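How Fencing Works: A Guide for Young Readers

Published by the Dunetti Youth Sports Center
October 19, 2021
Text by Lucimara Guerra, Education Department

Fencing is a sport in which two people face each other with light, blunt swords. Each fencer tries to touch the other without being touched first. It has been part of the Olympic Games since the first modern Games in 1896, and today children in many countries learn it at school or at a club.

Where does a bout take place?

A match between two fencers is called a bout. It takes place on a long, narrow strip, which is also called a piste. The strip is 14 meters long and between 1.5 and 2 meters wide. Fencers move forward and backward along it. A fencer who steps off the side must stop, and the opponent gains some ground. A fencer who goes off the back end with both feet gives the opponent a point.

Three kinds of swords

There are three weapons in fencing, and each has its own rules.

The foil is light and bends easily. A foil fencer scores with the tip, and only on the trunk of the body. Hits on the arms and legs do not count.

The epee is heavier and stiffer. The fencer also scores with the tip, but the whole body is a target, from the mask to the toes. If both fencers land a hit at almost the same moment, both receive a point.

The saber can score with the edge of the blade as well as the tip. The target is everything above the waist, except the hands. Saber bouts are very fast, and a point may be over in a few seconds.

What do fencers wear?

Every fencer wears a jacket, a pair of short pants called breeches, long socks and a glove on the hand that holds the sword. Under the jacket there is an extra half jacket that protects the side and the sword arm. A mask with a strong metal mesh covers the face, and a padded bib hangs below it to protect the throat.

At the Dunetti Center, beginners may borrow all of their clothing from the equipment room. Masks are checked before each class. A mask with a dent or a loose bib must be handed to a coach and may not be worn. 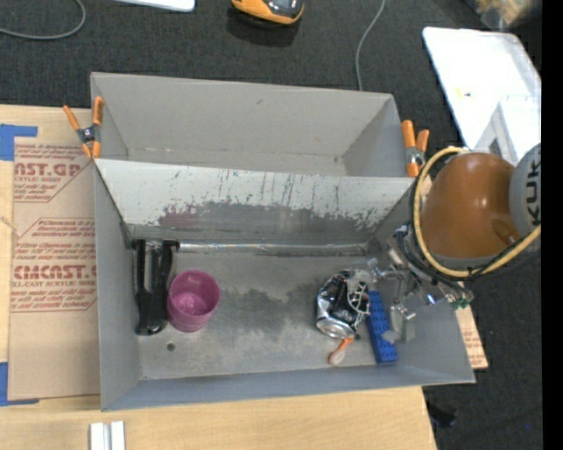

How does the referee know that a touch has been made?

Fencers are connected to an electric scoring machine. When the sword lands a hit, a light comes on and a buzzer sounds. In foil and saber, the referee must then decide which fencer had the right to score.

Right of way

Foil and saber use a rule called right of way. The fencer who begins an attack first has the right to score. The other fencer must defend, usually by pushing the blade aside. This move is called a parry. After a parry, the defender may strike back, and that answer is called a riposte. Epee does not use right of way.

How long is a bout?

In the first round of a competition, a bout is usually fenced to five points and lasts up to 3 minutes. Later bouts for older fencers go to 15 points and are split into periods, with a one-minute rest between them. Younger children often fence to ten points.

Good manners on the strip

Before a bout, fencers salute each other and the referee by raising the sword. They salute again at the end and shake hands. A fencer who refuses to salute can be punished. The mask stays on until the referee has called "Halt" and the fencers have stopped.

Words to know

En garde: the ready position, with knees bent and sword forward.
Lunge: a long step with the front foot to reach the opponent.
Parry: a move that blocks or turns away a blade.
Riposte: an attack made just after a parry.
Piste: the strip on which fencers compete.

Visiting the center

School groups may watch a beginner class at the Raptis Hall during November. Each visit has room for 100 pupils, who must be accompanied by their teachers. Schools should write to the Education Department to request a place. Pupils who wish to try the footwork lesson should bring indoor shoes and a bottle of water.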